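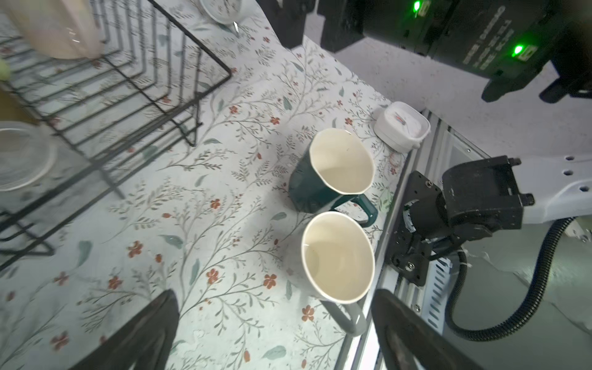
Green mug, gray mug, wire rack, and the two tips of our gripper poking in at the bottom

So I have been promising a robot club update since March and I keep not writing it. My mom asked on the phone last night if I'd quit. I have not quit! I've been spending three evenings a week moving mugs.

Quick catch-up if you don't read this blog for the robot stuff (I know most of you came for the sourdough, sorry). The night class I signed up for at Niltham turned into a club once the official weeks were over, and the club turned into a team when Shona Aitken filled in the entry form for the Stirkine challenge and told the rest of us afterward. You get a table, an arm, some ordinary kitchen things, and a task card. Ours says "clear the mugs to the rack." Five words plus a page and a half of small print about what counts as clear, what counts as a mug, and what counts as the rack.

The way we're doing it is by showing. One of us drives the arm by hand, picks up a mug, carries it over to the black wire rack, sets it down, lets go, and the computer records the whole thing. Then we do it again with the mugs somewhere else. And again. When we have a nice big pile of those, we train on the pile and find out if the arm can do it without one of us steering. The camera that matters most is the little one at the wrist, so that's the view I see when I shut my eyes now. Two gray fingers coming up from the bottom and a whole lot of flowers.

About the flowers. We had a long argument over the tablecloth. The original plan was a plain background, and Cameron Carnegie is still for the plain background, he'd like that on the record. His point is that we're beginners and we should make life easy. Shona's point is that people's kitchens have stuff in them, and that the small print lets the judges change the cover. I was with Cameron for the first week and then I switched. The cloth is white with branches and blue-green leaves and red and orange blossoms all over it, and it is very pretty, and the arm went through a phase of being far too interested in one of the red flowers. It would drift over, open up, and close very gently on fabric. We got better once we stopped always starting with the mugs in the same couple of spots.

Which brings me to handles. I had never thought about mug handles in my life! The gray mug has a normal loop, the kind you'd draw if somebody asked you to draw a mug. The dark green one has those flat faceted sides, and its handle is angular to match, and I love it and would buy a set of them. But try telling a two-finger gripper where to grab. If you pinch the rim you're fine until it tips. If you go for the handle you need to come in at the right angle, and then the other mug is in the way if they're sitting close together. We started with them a good distance apart and had that working okay-ish, and then Lorna Crichton slid them in by the metal rail, nearly touching, handles pointing toward the rail, and said "now do it."

Well. Driving that one by hand is hard enough. You come in too low and you nudge the gray mug, which nudges the green mug's handle, and now both of them are somewhere new and you have to decide if it's still a good recording. Our rule for a while was that bumps were out and we tossed those takes. Diarmuid Buckley wanted to keep them. He thinks if all the robot ever sees is perfect driving then it has no idea what to do the first time it's a half inch off, and I think he's right about that, but I also think some of my bumps were so bad they'd teach it to bowl. So now we keep the small ones where you recover and carry on, and throw out the ones where somebody yelled.

The count as of 7th July is 151 good recordings. 37 of those are the close-together kind, and I did a fair share of them myself, thank you very much. Shona read somewhere that people use 3,000 for this sort of thing and announced it to the room, and there was a bit of a silence, and then Lorna Baxter went and put the kettle on. We're not getting to 3,000. We have jobs.

Other stuff, in no order:

The arm is called Cekel. It was a typo in a file name and it stuck. The program that does the recording and playback is called Pringle, and that one was on purpose but I wasn't there for it so I can't tell you why.

Shadows! The mugs throw soft ones onto the cloth off to one side, and they move depending on which lights are on and what time we start. We had a really good Tuesday and then on the next evening it was hopeless, and it took us most of the session to think of the window blinds. I now write the lights down in the log along with everything else. Blinds up or down, lamp on or off, who drove.

Letting go is harder than picking up. I would not have guessed that. The rack is all thin wires, so the bottom of a mug can catch on one while you think you've landed flat, and when the fingers open, it rocks. I hold my breath every single time. What helps me is coming down slower than feels sensible and waiting a beat before I open. Cameron doesn't wait and his are just as good as mine, so take that for what it's worth.

And the hose. There's a ribbed black hose that loops down under the arm and I am scared of it. It hasn't done anything. I just don't like how it hangs, and every time we swing over to the rack I'm watching that when I should be watching the mug. Diarmuid says it has plenty of slack. I asked him to check again and he did, bless him.

So does it work? Kind of! With the mugs far apart it gets one onto the rack more often than not, and then sometimes it goes back for the second and sometimes it hovers over the spot where the first one used to be like it's lost its keys. Close together, it picked the gray one up clean twice on Thursday and then put its fingers down right between the two and sat there. We all cheered for the first two. Lorna Baxter cheered for the third one too.

Next session we're doing nothing but green mug, handle toward the rail, until I can't stand it. Then Shona wants to retrain over the weekend so we have something to look at on Monday. I'm bringing the rye loaf, the one with the caraway, and I'll put the recipe up once I've fixed the oven time, because Lorna Crichton made it from my last post and says the middle was raw. Sorry, Lorna. Give it another ten minutes for now and cover the top.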